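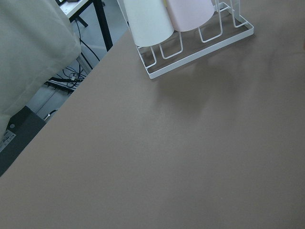

Why does the arm fault out when it lifts a cup off the drying rack?
The gripper closes before the wrist has settled, the cup wedges on the wire loop, and the force limit stops the arm.

fivebar_link
Posting the fault from the cup task. Limit is set at 30 N on the wrist. Log shows 56 N at the stop, so the trip came late. Firmware is the January build. Controller is the Jurčo, stock settings apart from approach speed. Anyone seen the same overshoot?

ohmslaw_lite
Approach speed. At 63 mm/s you will always overshoot the limit, the filter on the force reading is too slow for that. Drop it near the rack and retest.

fivebar_link
Speed was the same on the bottle task and that one never trips.

ohmslaw_lite
Different contact. A bottle lifts straight up through rings. A cup on a prong jams if the lift axis is off even slightly.
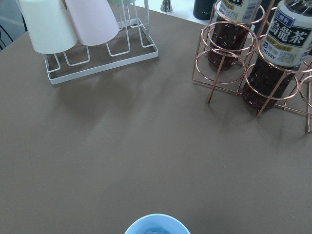 Stelidlow Manipulation Group, Brirkunham site

grubscrew
I don't agree that it's speed. Pulled the log and the wrist joint is still moving when the close command goes out. The settle check passes on one sample. It should need 5 in a row. Slowing down hides that and you will get it again with a heavier cup.

ohmslaw_lite
The settle check explains the jam. It doesn't explain 56 against a limit of 30. Those are two faults.

grubscrew
Fair, but the second one only shows up if the first one happens.

ohmslaw_lite
Until it hits something else. A force limit that trips late is a safety matter whatever set it off. I would not have people reaching over that table with the arm enabled until the filter is sorted.

tare_weight
Same thing at Merkby on the older controller. We shortened the filter window and got false trips on every fast move. Ended up with two windows, short one near contact, long one in free travel. Ugly but it held.

fivebar_link
Can you post the switch distance?

tare_weight
Will look. It was set per fixture, so don't copy ours blind.

fivebar_link
Settle check changed, speed left alone for now so we only vary one thing. Arm stays disabled between runs. Will post the log after the next set.

grubscrew
Log the raw force channel as well, the filtered one is no use for this.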